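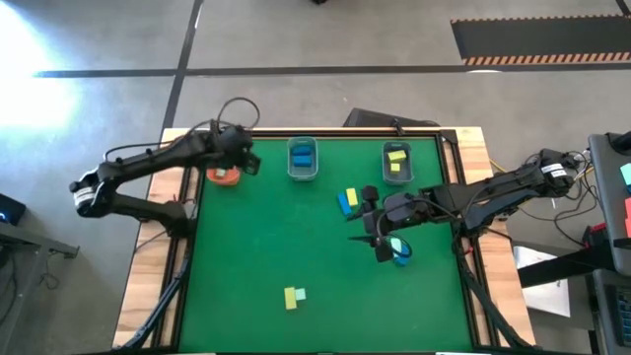

# Borrowing from the Brustthorpe Toy Lending Library

Last revised 9/8/24. These answers replace the printed leaflet, which is no longer available at the desk.

## Who may become a member?

Membership is open to any adult who lives, works or studies in Brustthorpe. Childcare providers and schools may apply for a group membership, which is issued in the name of one responsible adult. Children do not hold their own cards.

## What do I need to bring?

Please bring one form of photo identification and one document showing a current address. A letter from an employer or school is accepted in place of proof of address for those who live outside the town. Applications are handled at the desk and cannot be completed by telephone.

## How many items may I borrow, and for how long?

A household member may have 2 items on loan at once. Group members may have 10. The loan period is the same for both and ends on the date stamped on the return slip. An item may be renewed once, provided that no other member has reserved it.

## How do I find a particular item?

The full list is kept in the Wasero catalog, which can be searched from home or at the terminal beside the entrance. It currently holds 579 entries. A set with many pieces is listed as a single entry, and the number of pieces is given in the notes. Items marked "reference" are for use on the premises only.

## Must I clean items before returning them?

Yes. Hard toys should be wiped with a damp cloth and mild soap and allowed to dry fully before they are packed. Fabric items should be returned unwashed in the bag supplied. Please do not put wooden pieces in a dishwasher or leave them to soak.
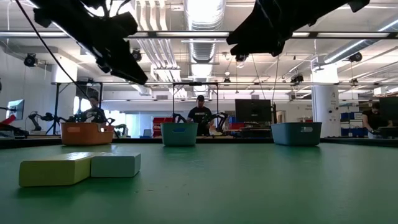 Electronic toys should be wiped only on the outside, with the batteries removed.

## What happens if a piece is lost or broken?

Please tell the desk when you return the set. There is no charge for ordinary wear. If a missing piece makes the set unusable, the member is asked to pay the replacement cost recorded in the catalog. Pieces found later may be handed in within 60 days for a full refund of that payment.

Members are asked not to attempt repairs at home. Glue in particular can make a piece unsafe for younger children.

## Do you accept donated toys?

Donations are accepted in September only. Each item must be complete, clean and clearly marked with the maker's safety information. We cannot accept soft toys, helmets or car seats. Large donations should be arranged in advance through the Brandão Room office.

## Whom should I contact about a decision on my account?

Requests for review should be made in writing to Daniyal Jafri, Membership Officer, and may be left at the desk. Please include your card number and a copy of any notice you have received.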